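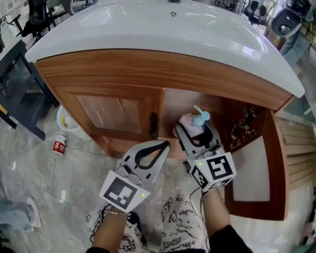

Tuesday, upstairs bathroom, vanity unit. Started at 9:30 with the under-sink cabinet because Ruwan wants the measurements for the new inner shelf before he orders board from Skultance. Everything in there has to come out first. Left door stays shut for now, right door open all the way. The bottle with the light blue pump is the first thing to go, then the small dark stuff standing in the back right corner, which is hard to make out in the shadow with the ceiling light behind you. Next time bring the clip lamp up before starting.

Contents went into two trays on the hall floor. Tray A is things that go back: soap, spare toothbrush heads, cotton pads, the drain strainer. Tray B is things to ask Nusrat about. There was a sunscreen in there with no readable date and a tube of silicone that had gone hard at the nozzle. I cut the end off to check and it's solid most of the way down. Put it in the trash.

Wiped the cabinet floor with warm water and a drop of dish soap, then a dry cloth. Pink ring where a bottle had been standing. It came up on the second pass. No swelling in the floor panel that I could feel, and the paper towel I left under the trap while I had lunch was dry when I came back. I'll leave another one there overnight.

Measurements. Clear height from the floor panel to the underside of the trap is 200 mm. Any shelf has to stop short of the trap or be notched for it. Ruwan's sketch has a full-width shelf at half height and that won't go in. My suggestion is a short one on the right side only, deep enough for a single row of bottles, with a low lip on the front edge. The lip matters more than the depth. Pump bottles are top heavy when they're nearly empty and they go over when the next one is pulled out past them.

Hinges on the right door: top one was loose, 2 turns on the lower screw and it closes flush again. Left door not touched. The handle on the left door is fine, no play in it.

Note for Nusrat: the labels you printed for the kitchen in December are too wide for this cabinet. Could you do a run of 4 in the narrow size? Text as follows: SOAP, TEETH, DRAIN, FIRST AID. Same lettering as the Devport ones please, the Navaratnam tape smears when it gets damp.

Put things back at 2:15. Refills at the back, bottle in use at the front right, nozzle pointing in so it doesn't catch on the door. Drain strainer in a bag on its own.

Still open:
Ask Nusrat about tray B (on top of the dryer for now).
Ruwan to redraw the shelf with the trap in it.
Check the paper towel tomorrow morning.
Order one more soap refill, Sollerura catalog item 946, the unscented one.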